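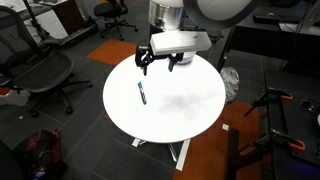 What is a round office table used for? It gives a small group a shared surface for short meetings, sorting papers, sketching or eating, apart from the individual desks in a room.

Round office table

11th September – Oltstead Reference Desk

Category: Furniture / Workplace / Tables

A round office table is a freestanding table with a circular top, usually carried on a central base. It has no head or foot, and seats may be placed at any point along the rim. Low-backed stools, stacking chairs and wheeled desk chairs are all used with it.

Tops are finished in many colors. White is common in shared workrooms, where it brightens a dark floor and makes small items such as pens and markers easy to find. A glossy finish wipes clean quickly but shows reflections from ceiling lights. Splayed feet keep the table steady and may extend well under the seating area, where they can meet the casters of a chair.

In many offices the table also serves as a place for things in passing. A bowl is often kept on it for fruit, keys or loose stationery. Opinion on this habit is divided.

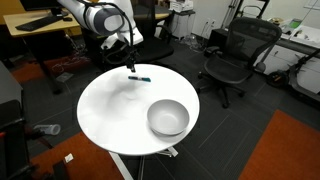
Huet objected in a letter to the Desk that a table with a bowl on it soon becomes a shelf, and that anything left there overnight should go back to a desk or a cupboard. The Trolance handbook takes a milder view and allows one container, provided that it is emptied each February.

Floor covering

Carpet tiles are widely laid beneath tables of this type. They soften the noise of chairs and can be lifted one at a time when stained. Areas of a second color, such as orange set against dark gray, are used to mark out a meeting space without walls. Paper scraps tend to collect near chair bases and are best picked up by hand before vacuuming.

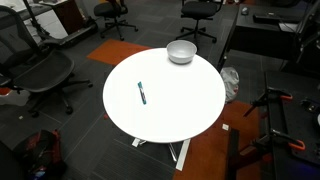

Round white table with bowl and marker, on gray and orange carpet.

Care

The top is wiped with a damp cloth and dried. Marker ink is treated promptly – older marks may need a cleaner approved for the finish. Bolts in the base are checked when the top begins to rock.

See also: Prindex entry 211, Desk chair

Contact the Desk | Copyright Oltstead | Back to top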